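Review: Ullgate Kitchen Pack for simulated demonstrations

Posted 9th June
14 comments | 31 shares

We use cookies to remember your settings and count visits. Accept | Manage choices

I collect demonstrations for a small group that trains manipulation policies. Most of my week goes into driving a simulated arm through kitchen chores and saving the good runs. For the past two years we did this in scenes we built ourselves, and they were plain. In October we bought a license for the Ullgate Kitchen Pack, and I have now used it long enough to say what it does well and where it costs you time.

The pack is a set of kitchen layouts, a list of tasks, a recorder and a replay tool. You supply the teleoperation device. I use a Fiten hand controller, which the pack supports without any extra work. A coworker drives with a 3D mouse and gets by, though his runs are slower.

What you get

The version we have comes with 74 tasks. A large share are doors and drawers: open one, close one, open one and take something out. The rest are pick and place, a few knobs and levers, and some longer chains made by joining the short ones together. Each task can be loaded with different cabinet finishes, handle shapes and wall colors. You can fix these or let the loader pick at random for every episode.

The rendering is simple. Surfaces are flat, edges are hard, and light comes from everywhere at once. If you need pictures that pass for a real kitchen you will have to look elsewhere or put your own renderer on top. For our use it has been fine. The wood textures vary enough from one kitchen to the next, and scenes load quickly on a mid-range card.

The wrist view

I do most of my driving from the gripper's own view, with a second window open for the whole room. The wrist view is what our policy gets as its main input, so I like to see what it will see. The gripper body takes up a good part of the bottom of the picture, which bothered me for the first few days. After that I learned to steer by the gap between the fingers. On the cabinet tasks, with the bar handle ahead and the doors beyond it, lining up that gap is most of the job.
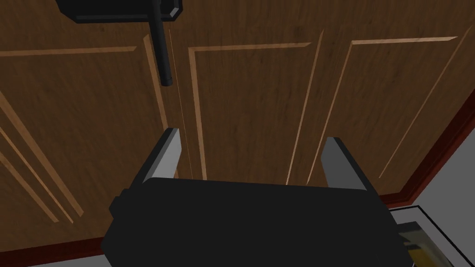
Driving and grasping

Motion from the controller to the arm is smooth. There is a small delay at the start of each move, and you can turn the filter down if it annoys you. I set translation to half speed and left rotation alone. At full speed I kept bumping the doors on approach.

Contact is the part I was most worried about, and it is better than what we had before. In our old scenes a round bar would slide out of the fingers if you pulled a little off line. In the Ullgate scenes the grip holds through a fair amount of bad steering. It may hold too well. I have had episodes where the gripper was clearly twisted on the handle and still carried on, and I throw those out by hand. A policy that learns to pull that way will have trouble on a real arm.

Closing on a cylinder is also where the wrist view is hardest to read. The fingers are dark, many of the handles are dark, and once they meet there isn't much contrast to go by. I wait until the bar is between both fingers near the base, then close, then hold still for a moment before I pull. The pause gives us a clean grasp segment when we cut the episode up later.

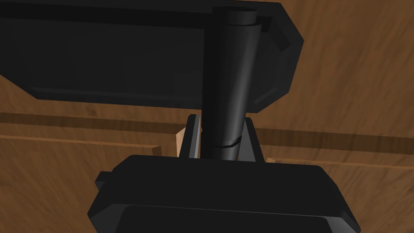
Recording and replay

The recorder saves joint states, gripper commands, every view you turn on and the task settings. You start and stop with one button and mark the run good or bad with another. I would like a third mark for "finished, but ugly." I have asked for it.

Replay is the best thing in the pack. You can take a saved run and play it back from its actions, with new textures or from an extra viewpoint, and get a fresh set of pictures without driving again. We collected 954 episodes over the winter and later decided we wanted a wider wrist view. Making the new pictures took one weekend of machine time.

Replay did fail on some runs. Where contact was touchy, the handle slipped the second time through and the door stayed shut. The tool flags these, and you can either drop them or play them back from saved states instead. I drop them.

How fast it goes

On a good day I save around 100 usable door episodes before my hand gets tired. The long chains are much slower, and the reset between attempts is part of that. A reset reloads the whole kitchen even when only one object has moved. Wynne, the pack we tried first, resets almost at once, but its doors have no real latch or friction and the runs we got from it weren't much use to us.

Cost and support

We paid 420 for a one-year seat, which covers one machine for driving and as many as you like for replay. The manual is short and has a few pages that describe an older menu. Support answered both of my emails within two days. The converter for Drondard files is included, but it drops the gripper force channel unless you change a line in the settings file.

Would I renew

Yes, for the doors and drawers and for the replay tool. If your work is mostly tabletop pick and place, there are cheaper packs that do it as well. If you do buy it, set your wrist view before you start collecting, turn the translation speed down, and watch the grasps yourself - the success check only looks at how far the door has moved.

Was this review helpful? 22 people said yes
Get new reviews by email. Sign up for our newsletter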